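Jikero hand-held gripper - progress report to the Bondarchuk small grants fund
Shared workshop build, second report, 22nd November
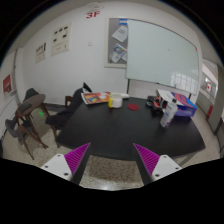 Noemí Palacios asked after the August report whether the fingers could be made by someone with no machine shop. They can. The wedges and their mounting plates now need only a printer, a screwdriver and an evening's work, and the drawings she requested are in the shared folder.

Work done since August

The ribbed magenta wedges have replaced the first flat ones. Each sits on a white plate held with screws, so a worn wedge can be changed without taking the handle apart. Rostyslav Harasym rewrote the assembly notes and tested them on 2 members who had not seen the tool before. Both finished, though one fitted the left wedge backwards. We have added an arrow to the drawing.

Trials on the black table have started with everyday objects. The mug is the standard one for now. We planned 400 recorded grasps and have done fewer than half - the handle came loose twice and we stopped each time to refit it.

Problems

The order from Veltetari arrived 7 days late and was short of screws. We bought the rest locally.

Spending

We are inside the budget. The remaining money covers filament and one spare handle.

Next

Finish the grasps, then lend the tool to the Jirnby workshop for 30 days. Cyprian Chmielewska will collect their comments.

Demyd Shevchuk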